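Progress report to the Stesura Fund
Project: Plain guidance on sanctions and export controls for small manufacturers
Reporting organization: Momness
Date: 24/08/2023

Dear friends at Stesura,

Thank you, once again, for your patience while we pulled this report together. We had hoped to get it to you a little sooner, but the rules our readers worry about kept moving over the summer, and we wanted to send you something that would still be correct when you opened it.

As you will remember, the grant was meant to help small parts makers and traders who sell abroad and have no lawyer down the hall. They get an order from a new buyer, the buyer gives a forwarding address in a third country, and somebody in the office has to decide whether to ship. We promised you a printed handbook, a telephone help line and a set of workshops, and I am glad to say that all three are now up and running, though they are not all equally far along.

The handbook went through 2 full rewrites. The first draft was accurate and nearly unreadable (our own fault - we had leaned too heavily on the wording of the regulations). The second was tried out on office staff at Dudek, who marked every sentence they had to read twice and were very generous with the red pen. What came out of that is a good deal shorter, and it opens with the ownership question, meaning who really stands behind the company that is buying. We have printed 400 copies and most have gone out.
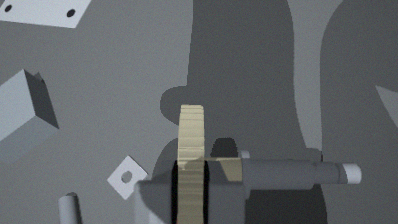 A toothed gear held in a gripper, with loose mechanical parts on the work surface. Computer rendering.

The chapter on goods with both civilian and military uses took the longest by far. Bearings, gears, small motors and the like turn up in ordinary machines everywhere, and a seller can be honestly surprised to learn that a shipment needs a license. We ended up with a worksheet that walks the reader from the product to the end user to the final destination, with room to write down what was asked and what was answered. Several firms have told us they now keep the filled-in sheet with the invoice, and we were very pleased to hear it.

We have held 10 workshops so far, the largest of them in Rumow, where 40 people came and stayed well past the closing time to talk about banks. That part deserves a word. Payments held up by a cautious bank are a bigger headache for our readers than we understood when we wrote to you last year, even when the sale itself is perfectly legal. We would like to add a short chapter on it, and we can do so within the present budget by moving what is left of the travel line over to printing.

The help line is the weak spot. It is open mornings only, and callers with a truck waiting at the loading dock do not always have until the next morning. We are training a second person to take calls and expect to have afternoons covered by the time of our next report.

May we ask you for two things? Please let us know whether the change to the travel line is all right with you, and whether you would like the new chapter in draft or only once it is finished. We would gladly send the draft - your remarks on the first one were a real help.

With warm thanks from all of us at Momness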